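Winter clothing drive: what we collected and what comes next

December 7, 2023

The November clothing drive closed last week, and the sorting is nearly done. We took in 635 pieces through the drop-off points at Inden Hall and the Callero Street library. Of those, 116 went out the same week to families who had already put in a request. The rest is being sorted by size and will be on the racks at the Wan Center when the free shop opens for the season.

Coats went first, as they do every year. We have very few left in children's sizes and none at all in toddler sizes. Adult sweaters are in good supply. Plain T-shirts came in larger numbers than we expected, and people do ask for them in the winter, mostly to wear as a base layer under work clothes. We will keep them out on the tables all season.
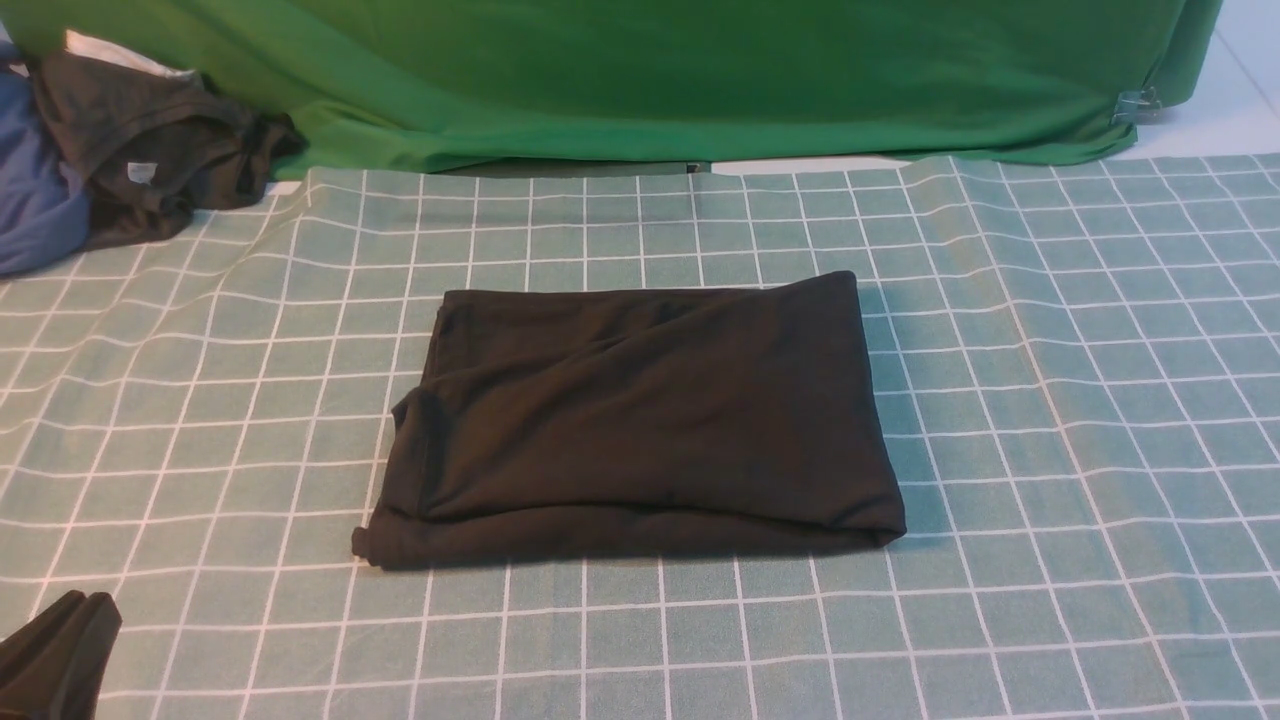 A black garment folded on the grid cloth.

A few notes for anyone bringing things in between now and the end of the season. Please wash everything before you drop it off. We have no washer at the Wan Center, and anything that needs cleaning has to be taken home by someone on the sorting crew. Check the pockets. This year we found house keys, a bus pass and a check made out to a plumber, all of which are at the front desk. Tie shoes together by the laces or put a rubber band around them. Single gloves can't be used, and neither can socks with holes, but worn cotton is welcome in the rag bin by the side door.

Please leave the size labels in. A shirt with no size on it slows down sorting, and shoppers tend to pass it over. If the label has already been cut out or has faded, write the size on a piece of masking tape and stick it to the front.

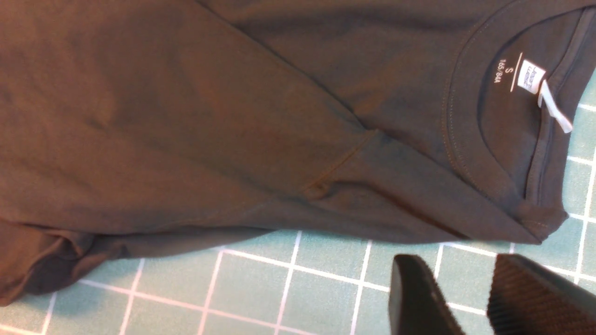 Sizes are also the reason the racks will look different this year. In past seasons we hung everything by type, so a person looking for a medium had to go through the whole row. Now each rack will hold one size, with shirts at the left end, then sweaters, then pants. Chi-keung Hsieh worked out the layout and has drawn a floor plan, which is taped up inside the supply closet. Sizes from other countries don't always match ours — if you are unsure, hold the piece up against one you know and go by that.

We bought 40 new hangers and a second rolling rack from Clollix with money left over from the fall book sale. The old rack has been fixed and will stay in the hallway for coats. We could still use clip hangers for pants and skirts. Wire hangers from the dry cleaner bend under anything heavy, so please don't bring those. 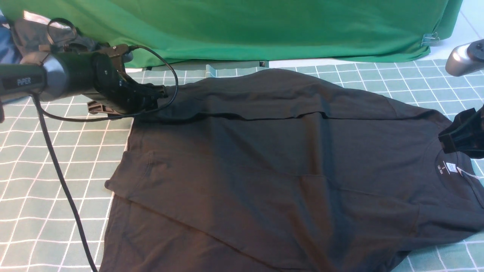

Dark crew-neck T-shirt with the size printed inside the collar.

The free shop needs 14 people for each opening, and we are short for the evening hours. The work is mostly folding, refilling the tables and helping shoppers find things. Most of it can be done sitting down. You don't need to sign up for the whole season — one evening is fine. The sign-up sheet is at the Wan Center front desk, next to the lost and found box.

Parking behind the building is tight on open evenings. Helpers are asked to use the Inden Hall lot and leave the spaces by the door for shoppers.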